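Search articles, topics, authors

The queue that learned to wait

Ask Ginette Fleury what a message queue is for and she reaches for a pen. Five minutes later there are boxes and arrows all over the back of a menu, and I'm completely sold.

Fleury is lead maintainer of Condero, the open source queue that began life inside the booking firm Paewai and went public in February with 31 contributors. It now has 103, and the mailing list is a joy to read (yes, really!). 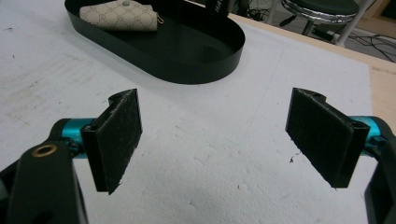 4 min read

What sets Condero apart is how it handles a slow consumer. Most queues keep pushing until something falls over. Condero lets the receiving service say how much it can take, then holds the rest on disk in the order it arrived.

"We used to get paged at 2 in the morning for a backlog," Fleury says. "The backlog was fine! It was our retries that were killing us."

Paewai runs 344 services on it, some of them written in languages the core team had never touched. The client library is tiny, so people simply port it -- the Zekeo team did theirs over a long weekend and sent back a lovely set of tests.
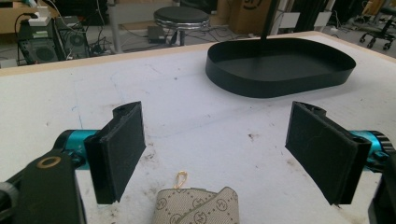 Those tests found a bug in the acknowledgement code that had sat there for two years. Fleury fixed it on a train, with the laptop on her knees, and still sounds delighted.

Next comes a plug-in for Jusow, the tracing tool, so that a message can be followed from one end to the other. I've tried the early build, and watching a stuck order light up on the trace is a real thrill. The documentation needs work -- Fleury says so herself -- and patches are very welcome.

17 shares | 6 comments

Contact us | Back to top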